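Two-arm cell: small bottle slips when the nozzle touches down, force stop never trips

Begoña Collado
Irkunthorpe
Posted Mar 28, 2024

I am automating a small bench filling job. Left hand steadies a small clear plastic bottle, right hand brings over a white bottle with a green cap and adds its contents. The yellow liquid is already in the small bottle. By hand it is simple work.

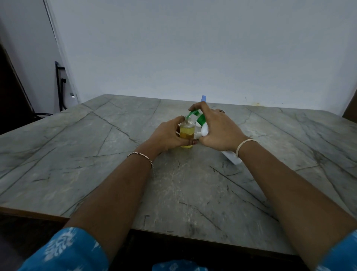
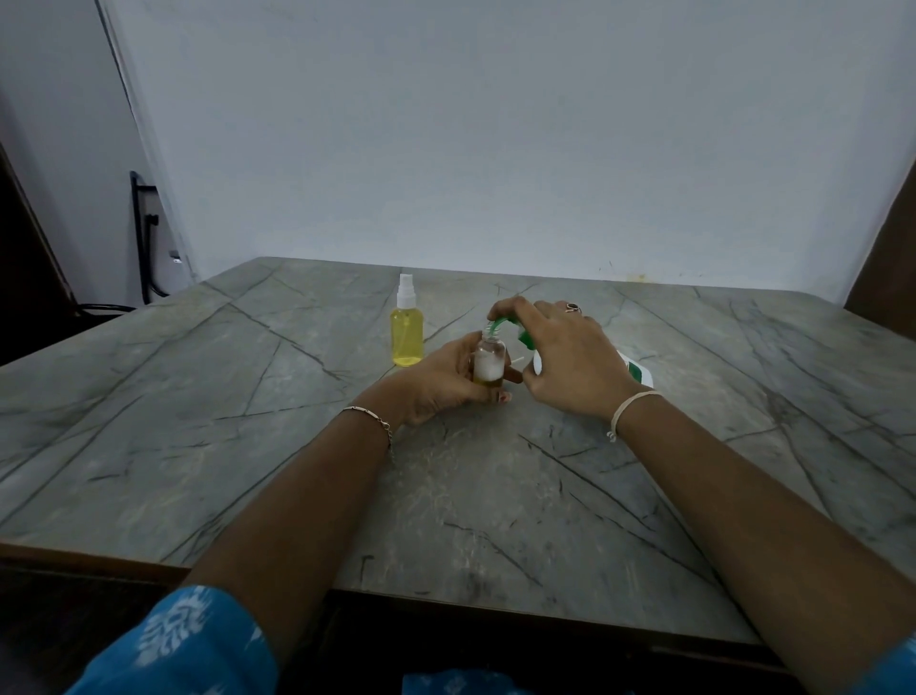
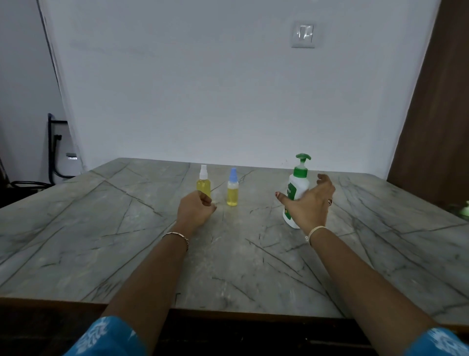
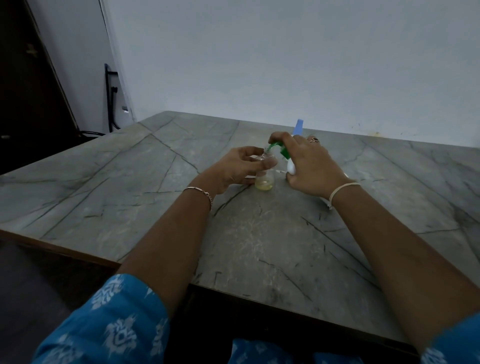
The cell has two arms on a Turken controller and Lekis parallel grippers with flat rubber pads. The left gripper closes on the body of the small bottle at a fixed force. The right arm tilts the source bottle, comes down until it sees contact, backs off 2 mm and dispenses.

It ran properly for nearly 3,000 cycles. Now, in a batch of 40, several small bottles get pushed down and tipped in the left gripper when the right arm makes contact. The right arm does not register the contact. It keeps descending to the end of the programmed move, dispenses onto the outside of the bottle and reports the cycle as good. Twice the bottle came out of the gripper completely and the arm kept going.

Checked so far:
- Tool centre point on the right arm. Re-taught, no change.
- Air pressure to both grippers. Steady.
- Contact threshold. Lowering it gives false stops during the tilt, before the nozzle is anywhere near the neck.
- Gripper pads. They look slightly shiny but are not torn.

Is the force sensor failing, or is this something else? I would like to know before I order one.

Mateos

I doubt it is the sensor. A contact stop needs something to push against. If the small bottle slides in the pads at less force than your threshold, the right arm never reaches the threshold and there is no stop. Shiny pads fit with that. So does the fault arriving gradually after a good run.

Test it in this order, with the cell in reduced speed and nobody reaching in:

Clamp a solid block where the small bottle normally sits and run the approach only. Plot the vertical force. If the stop works every time, the sensor and the logic are fine.

Put a bottle back in the left gripper and repeat. Mark the bottle with a pen line at the top edge of the pad. If the line moves, it is slipping.

Wash the pads with warm water and dish soap, dry them fully and repeat again. Any film of product on rubber will drop the friction a long way. Replace them if the line still moves.

Do not turn up the grip force as the first fix. A soft bottle squeezed harder will lift its own contents up the neck, and once the right arm starts dispensing you get an overflow that looks like a dosing error.

The false stops in the tilt are a separate matter. The sensor is carrying the weight of the source bottle, and that weight shifts as the bottle rotates and as it empties. Zero the sensor after the tilt is complete, with the arm stationary, directly before the descent. You can then set the threshold lower without nuisance trips.

The larger problem is that the cycle was reported good. Limit the descent. You know the neck height, so set a window for where contact is allowed to happen. If the arm passes the bottom of that window with no contact, it should stop, hold the dispense output off and raise a fault. Add a gripper width check on the left side as well. If the jaws close past the bottle width, the bottle is gone and both arms should halt.

bench_tinker

Had the same thing and it was the sensor cable. Swapped it, all good. Try that first, they are cheap.

Lowrie P.

The cable is worth a wiggle test while you have the block clamped in, but a bad cable usually gives noise or a dropout, and the controller should log that. Look in the fault history before buying anything.

One addition to what Mateos wrote. Put a fixed stop under the small bottle. If the base is resting on a hard surface, the downward push goes into the surface and the pads only have to keep the bottle upright. Holding it in mid-air by the sides means the pads take the whole load. A shallow pocket in a nylon block is enough. Check that it drains, or spilled liquid will sit in it and the bottle will ride high.

Also check what your controller does with the dispense output on a protective stop. Mine left it on by default. I found out with 52 trays waiting and product running across the bench. It is now wired through the safety relay.

Begoña Collado

Block test passed every time, so the sensor stays. With a bottle in, the pen line moved on the second try. Washed the pads and the slip was reduced but still there, so new pads are on order. Zeroing after the tilt has removed the false stops.

The descent window is in and has already caught one missed contact. The cell is locked out for production until the pocket block is machined and I have tested the dispense output with the stop pressed in mid-pour. Filling continues by hand for now.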